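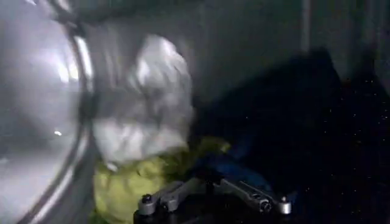
Sorting first, always. Most of the questions we get at the Harju Street laundry room come down to people throwing everything in together and then emailing me about it. Whites with whites, darks with darks, brights on their own if you can stand it. White piece on top of chartreuse, royal blue tucked in next to it, big near-black heap right beside that with little white specks all over it: that's four piles, or three if you're in a hurry. Answers to the rest are below. Please read before writing me. Updated January 5, 2024.

## Sorting

**Do I really have to separate colors?**
Have to, no. Should, yes. New darks especially. Anything navy, black or deep red goes on its own for the first 2 washes. After that, cold water and you can get away with a lot.

**Where does lime green / chartreuse go?**
Brights. Not with whites, even if it looks pale when it's dry. Yellow-greens can tint a white towel and you won't notice till you hang it next to a clean one.

**And royal blue?**
Also brights. Or darks if it's old and has been washed a hundred times. Never whites.

**I only have enough for one load.**
Cold, short cycle, leave the whites home till next week. Or team up with a neighbor, people do.

## Lint

**Why are there white specks all over my black stuff?**
Lint, nearly always. Towels shed, fleece sheds, old cotton sheds. Dark knits grab it. Could also be a tissue left in a pocket. Check pockets!! Every one, incl. the tiny one inside jeans.

**How do I get it off?**
Let the thing dry completely. Shake it outside, then lint roller. There's a roller on the hook by the folding table, please put it back. Re-washing with towels makes it worse.

**Could it be detergent?**
Sometimes. Powder in cold water clumps. Rub a speck between your fingers, if it smears or feels gritty it's soap. Run a rinse with nothing added. Fuzzy = lint.

## Machines

**How full is too full?**
You should be able to get your hand in flat on top of the clothes. If you have to push the door closed with your hip, take something out. Stuffed loads don't rinse and then I get the soap emails.

**The door won't open.**
Wait 2 minutes after the cycle ends. It's a lock, it lets go by itself. Do not yank. We paid $1,357 for the last door repair and that came out of the June repaint money, so the walls are still beige.

**Something got caught in the door.**
Stop the cycle, wait for the lock, pull it out gently, wipe the rubber, start again. Small things (socks, baby stuff) go in a mesh bag. Straps too.

**Why does it smell?**
Doors left shut. Leave them open a crack when you're done. Wipe the seal, the fold at the bottom is where the gunk sits. I run an empty hot cycle once a month but it doesnt do much if the doors are closed the rest of the time.

**Which detergent?**
Liquid, the HE kind, less than you think. Two tablespoons for a normal load. There's usually a jug of Lirlow on the shelf for sharing, put a dollar in the jar. No dish soap. It has happened.

## Drying and folding

**Dryer times?**
30 minutes for mixed clothes, longer for towels and jeans. Clean the screen before AND after. Takes five seconds.

**My clothes come out wrinkled.**
You left them sitting. Take them out right when it stops, shake each piece once, fold or hang. Heavy cotton wants to come out a touch damp.

**Can I leave my load in the machine?**
15 minutes grace. Then anyone waiting can move it to a Stastberg basket (the gray ones, stacked under the window). Clean stuff goes on the table, never the floor. Don't go through other peoples things, just lift and move.

**I'm missing a sock.**
Look inside the fitted sheet. Then inside the drum, up top, they stick. Then the Jorkar bin by the door. Bin gets emptied at the end of each month.

## Other

**Hours?**
7 to 10. Last load in by 8:30 so it's dry before the lights go off.

**Can I book a slot?**
Yes, sheet on the door. Max 4 slots a week per apartment. Write your apartment number, first names don't help, we have a lot of Mikes.

**Rugs, dog beds, sneakers?**
Rugs no, they kill the pump. Dog beds only if you take the cover off and shake it out first. Sneakers in a bag with a couple of towels, cold, no dryer.

**Something's broken / leaking / making a noise?**
Turn it off at the switch, tape a note on it with the date, and email me. Say which machine. "The left one" depends where you're standing, so use the number on the sticker.

Brittany Lachance, laundry room, apt 2. Email is best, please don't knock after 9.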